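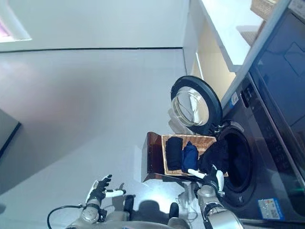
Inês Gouveia

Magazine > Features > Automation

The Lotton laboratory opened its ground floor to visitors on July 13, 2019, and the first demonstration on the program was laundry. Bitach, the group's two-armed robot, had a front-loading washer, a wicker basket and a small wooden stand to work with. Its hands are black and white, the arms and torso silver-gray metal. The load was dark clothing, part of it folded.

Loading a washer looks like a single motion and is treated in the software as four: locate the drum opening, bring the basket level with it, tip, and clear what hangs on the rim. Tipping is the difficult one. A folded garment tends to slide as a block, while a crumpled one drags, catches on the weave and takes its neighbors with it. The right hand holds the basket near a lower corner, fingers wrapped over the rim, and the left stays open until it is needed.

Aníbal Carvalho, who wrote the grasp planner, spent most of the session answering questions about the basket. Wicker flexes under load, and the rim moves relative to the fingers. "A rigid plastic tub would have saved us a month," he said. The group kept wicker as a test of compliance control, and the planner now updates its estimate of the rim position 30 times per second.

Dark fabric is the other problem. Black cotton against a black drum gives a camera very little contrast, and the door glass adds reflections of its own. Carvalho's team recorded 791 loading attempts in this room before the open day, most of them with dark garments. The full set, including trials at the Simões annex, runs to over 1,200. Failures are kept and labeled by cause - slip, snag, or lost view of the rim.

Visitors watched from behind a taped line. Several asked about speed. The arms run well under their rated limits when people are nearby, and the controller, named Patton, stops both arms if contact force at either wrist passes a set threshold.

Unloading was not on the program. Wet fabric is heavier and clings to the drum, and the group plans to begin those trials in October.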